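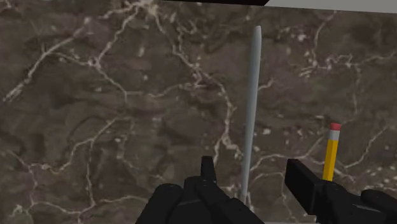 Kemen Two-Finger Gripper, Desk and Bench Package

The Kemen gripper is supplied with 26 simulated tasks covering small household and shop-floor chores: sorting pens, standing parts upright, clearing a counter. Each task is run in simulation before it is tried on hardware.

Current status
Single rigid items in open space: supported.
Thin upright items standing close together: supported in simulation, under test on hardware.
Cloth, cables and wet dishes: not supported.

The package does not replace a person at a sink or a packing bench. Buyers planning unattended work should read the Toldale test notes first.

Supplied with
Gripper, 4 spare finger pads, mounting plate, task files.

Lead time: 20 working days
Technical contact: Cuiping Li, Wustbridge office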